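Packet and tray set, tabletop tidying
Maintained by Shiela Gatchalian and Aravind Murthy

Short tabletop recordings of small packets and a shallow plastic tray. This card covers the Skerkis part of the collection. The Altel part has its own card and uses different trays.

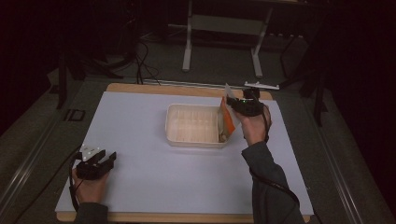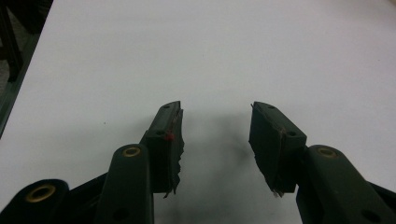 First picture: orange-and-white packet at the right edge of the beige tray. Second picture: bare white tabletop.

Contents
400 clips in the main folder, 500 with the repeats. The repeats are in a subfolder called again.

Objects
Tray: beige plastic, rectangular, rounded corners, ridged floor. Packets: paper, small enough to stand in the tray. Crumpled packets stay in the set – please don't filter them out as damaged.

Surface
A pale sheet over a light wooden board. The sheet gets changed when it marks, so the white is not the same shade in every session. Do not use it for color matching.

Labels
One line of text per clip, naming the object and where it should end up. "Tray" always means the inside of the tray, never the rim. Labels were written by Aravind and checked by Shiela.

Known problems
Clips from the 7 June sessions have no start time.
In 3 clips the label says "left end" where it should say "right end". Fixed in the next release.

Changes
Folder names are now lowercase. The old Pledus names still work in the index file.

Questions about labels go to Aravind – anything else to Shiela.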